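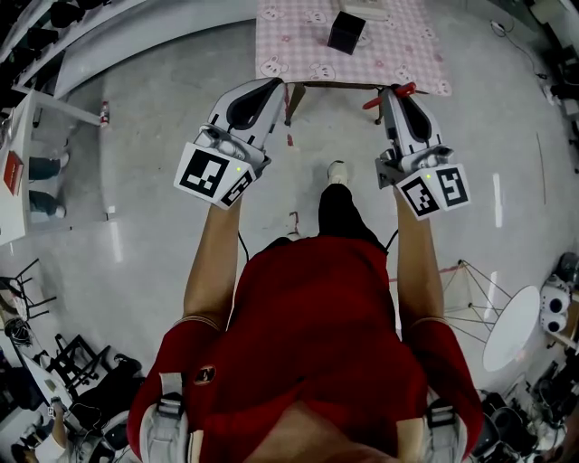
Tablecloth on a work table - charming or a menace?

Groleck_Nights
Joined: April
I share a long upstairs room in Ernville with a handful of other people. Concrete floor, white desks, dark shelves, the sort of place where a pot plant would ask for a transfer. I have put a cloth on one of the tables. Pink and white check, little bear faces, flowers. It cost less than lunch and I am very fond of it.

Opinion in the room is split. Before I'm made to take it off, can anyone tell me how to stop it sliding about? And is a cloth on a work table as daft as I'm being told?

zuccaro_74
Yes, it's daft. A work table wants a bare top you can wipe. Put a cloth on it and every small screw you own will find a fold and live there.

Maiara Siqueira
Disagree with zuccaro. A cloth is kinder to anything you set down, and it stops that clatter you get in a room with a hard floor. We've had one on our packing table for 3 years. Is yours cotton or the wipeable sort? Makes all the difference to the sliding.

Groleck_Nights
Whatever the market stall in Danside calls "mixed". It creases if you look at it sternly. Another one from upstairs:

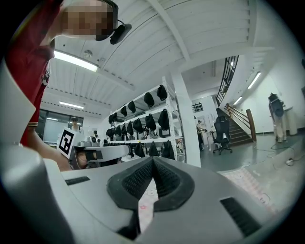 There's patterned fabric down in the gap, pale pink as ever. Tall white shelving behind, windows off to the left.

zuccaro_74
I see a corrugated ceiling, strip lights and metal racking, and you've gone with teddy bears. It's like putting a bonnet on a forklift.

Nahom Kassa
I like it. Nearly everything else up there is white, black or grey, so it's the one thing with any cheer in it, apart from the red shirt.

For the sliding: get the rubbery mesh they sell for under rugs, cut it a bit smaller than the table top and lay it underneath. Don't use clips. I used clips. I caught my sleeve on one and took the whole lot to the floor, including a mug that belonged to my manager.

Maiara Siqueira
Seconding the mesh. Wash the cloth first though, in case it shrinks.

zuccaro_74
Or, and I offer this freely, no cloth.

Groleck_Nights
Noted, zuccaro. How much mesh, Nahom? The table is longer than it is sensible.

Nahom Kassa
You don't need to cover all of it. Two strips along the long edges will hold it. Mine came on a roll 500 mm wide and I've still got most of it in the cupboard, if you're ever passing.

hobnail
Wipeable cloth, drawing pins on the underside, done. Not on a glass table, obviously.

zuccaro_74
Drawing pins! Into a desk somebody else paid for!

hobnail
Underside, I said.

Groleck_Nights
Mesh ordered. I'm told there is also a version of the cloth with ducks, and I have asked the stall to put one by for me.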